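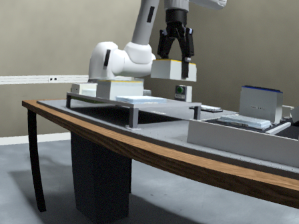 Bench sim for the shared workshop arm is running again. Same layout as the real bench: arm bolted mid-table, low rack, bin on the right. I rebuilt the collision meshes on Friday and it loads without errors.

Two changes since April. Gripper pads now have their own friction value instead of inheriting the finger's. Block mass is set to 212 g, which is what Lok-yiu Yang got on the workshop scale.

Grip force was the long part. Too low and the block creeps in the fingers. Too high and the solver jitters. I logged 7 runs and kept the setting with the least drift. 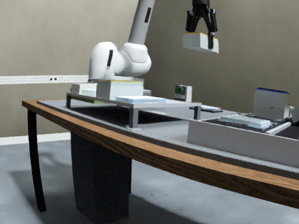 Block held over the bench. Bin and compartment tray to the right.

Contact offset is 2 mm. Lorna Quiambao wants it lower. I'll try that once the step size comes down, otherwise it explodes.

The planner is still Umali with default limits. It likes to swing the elbow wide. Wen-hsiung Yang has a patch for the joint cost that I haven't merged.

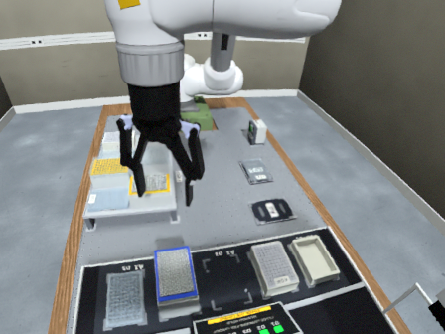
View down the table from the deck side. Fingers open, middle slot empty.

Labels on the deck are upside down from this side. Slot poses are defined from the arm base, so check the frame before you copy any numbers.

Next is tray pickup. The trays are thin, so approach height matters more than it did for the block. Config goes in the Covomach folder tonight.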